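Small firms feel the squeeze as credit tightens

Borrowing costs have stopped rising, but for the workshops and wholesalers of Jillton the loans are getting harder to find

When the Flellis bank closed its business lending desk in Jillton last June, it told customers that their accounts would be handled from the head office in Temar. Most thought little of it. The overdrafts stayed in place and the interest rate was the same as before. The change showed up in the autumn, when firms went to renew.
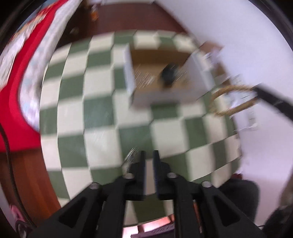 Words by the business desk
Money & Trade

A renewal used to mean a meeting and a signature. It now means two years of accounts, a cash forecast and, in many cases, a personal guarantee from the owner. Of the firms that replied to a survey by the Jillton traders' association, 63 per cent said their last application had taken longer than the one before. Many had been offered less than they asked for, and a smaller group had given up and were using credit cards to buy stock.

The rate itself is not the main complaint. A typical secured loan in the town costs 7 per cent a year, high by the standards of the last decade but steady since the spring. What worries owners is the length of time for which banks will lend. Five-year terms were once normal for equipment. Two or three years is now more common, and the monthly repayments are larger as a result.

Khoury, a wholesaler of watches and costume jewellery on the eastern side of town, is a fair case. It buys in late summer, sells to shops through the autumn and is paid, with luck, by the end of January. For those months its money is tied up in goods. The firm's overdraft was cut at renewal, and it reduced its summer order to match. By early December it had run out of several of its better sellers and could not restock in time.

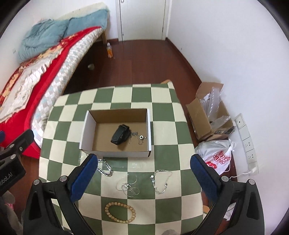

Stock is a poor form of security, and lenders have become more open about saying so. A machine or a van has a resale price that can be looked up. The value of small consumer goods depends on fashion and on how quickly they have to be sold. A fitness band and a silver chain with a pendant may sit side by side in the same cardboard box, but a lender will mark them down at different speeds, the band as newer models appear and the chain according to the price of metal and the state of the high street. Many banks now ignore both and look only at unpaid invoices.

Invoice finance has grown to fill part of the gap. A lender advances most of the value of a bill and collects the rest, less a fee, when the customer pays. Around 600 firms in the Temar region use it. It suits those with large, reliable customers. It is less use to a wholesaler supplying small shops, where each bill is modest and some are paid late.

The regional council has put forward a guarantee scheme under which it would cover part of any loss on loans to smaller employers. Banks have welcomed the idea but want the claims process shortened. Under the present draft a lender would wait 6 months for payment after a default. Talks on that point are due to resume in March, and firms that buy in the summer will need their credit agreed by May.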